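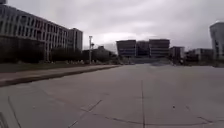

How many examples does an outdoor navigation model need before training can begin? Our group begins at 400 recorded runs per route, and we add more wherever the first trained version performs poorly.

I have kept this blog since the Pillinwood project started in February, and the question arrives more often than any other. The total matters less than the spread. Of the first 700 runs submitted for the Uvetti route, too many had been recorded at the same hour, and the model learned very little from the later ones.

Judite Leitão has since revised the collection plan. Each route is now divided into five segments, and every segment must be recorded in both directions under at least four kinds of light, overcast included. Operators write a short note after each run stating the surface, the weather and any manual correction.

Runs without a note are returned to the operator. The next update will cover labeling.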